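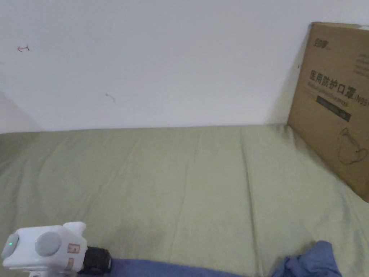

Bed with green sheet and a cardboard box.

Reports > Grantees > Zosden Guest Rooms

Print this page | E-mail this page

Progress report to the Worku Fund, 2025-10-01

The plan you paid for had 21 rooms open to families visiting the Orkeck hospital by the end of summer. Summer has ended. We have 6 rooms open, and the others are waiting on the fire doors, which have been "on the truck" long enough for us to feel we know the truck.

Families have stayed 389 nights so far. The booking line works, apart from Sundays, when it sends callers to a dentist. The phone company is looking into it with its usual energy.

Laundry came in $300 over budget. Vurora raised its price per load in spring and told us in a very friendly letter. We have moved the money from signs, so guests will go on finding the side entrance by asking at the bakery.

We ask to carry the unspent furniture money into next year – the beds are no use to anyone until the doors arrive. A revised schedule is attached. It is more modest than the last one.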